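Rattana Petchrat

I moved to Sidton in August and I want to write down some things about shopping for food in a new country. Maybe it helps another person who is just arriving. A small thread.

First thing: the unit price. It is the tiny number under the big number on the shelf label. In my first month I did not look at it at all, and I bought rice in 225 g bags. I am ashamed to say how many.

Now I buy rice in the big sack from Luangrath, the grocery behind the bus station. I carry it home on my back like my grandmother did. My neighbour held the door for me and asked if I was opening a restaurant.

Second thing: "use by" and "best before" are different. Use by is for safety, so please respect it. Best before is about quality. My crackers were two weeks past best before and they were perfectly nice.

Third: go in the evening. At the Ziseck near my flat the yellow stickers come out after seven. Last night I paid 100 pence for a loaf and two yoghurts. I still say "100 pence" and my colleagues correct me every time — one pound, Rattana, one pound.

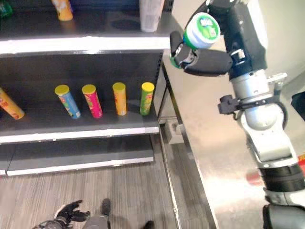 Fourth: learn the words for cream. Single, double, whipping, clotted, soured. I put soured cream in my coffee once. Only once.

Someone asked me about fish sauce. Luangrath has three kinds, on the left after the noodles. The big shops have it also, but in a very small bottle and for more money.

A question for people who live here longer than me: what do you do with swede? I bought one because it was cheap and it has been looking at me for 12 days.

Update: many answers, thank you! Most of you say mash it with butter and a lot of pepper. One person from Arkham Road says to put it in a curry, so I will try this first. I will buy coconut milk tomorrow after work.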